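Status: draft rules, 04/05/2024, maintained by Roksolana Mykhailiuk. Read before you quote a number from this set.

## Stirncombe block-and-box set

2988 episodes of a small arm, a green block and an open cardboard box. The Murkley labelling guide says an episode is a "success" when the block is "in the box". I don't think that is a rule. It doesn't mention contact with the walls, or whether the gripper has to let go.

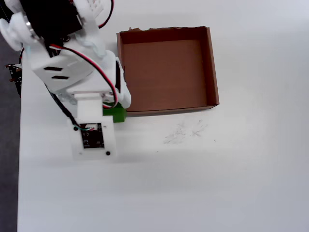
Helge Björklund: I'd keep the guide as it is. Every extra condition is one more thing two labellers can disagree on, and your stricter wording hasn't been tested on anyone.

Fair, so we tested it. Two labellers, 39 episodes, both wordings. They differed on 6 under the Murkley text. The stricter text is still being scored, and I won't claim it's better until that is finished.

### Rules for now

- Label from both views. If one view can't settle it, write `unclear`.
- Fingers either side of the block do not count as a grasp.
- A block against the outside of a wall is not "in".
- Don't drop `unclear` episodes before working out a rate.
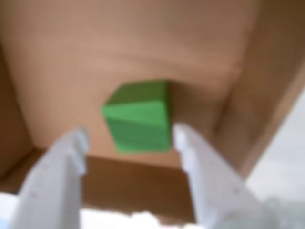

*Gripper view: green block between the fingers, cardboard behind.*

### Known problems

The old `droltell` export claimed 95 per cent success. It left out every `unclear` label, so please stop citing it. Lighting and table are not varied enough to say anything about other rooms.

Label disputes go in `disputes.md`, with the episode number and both readings.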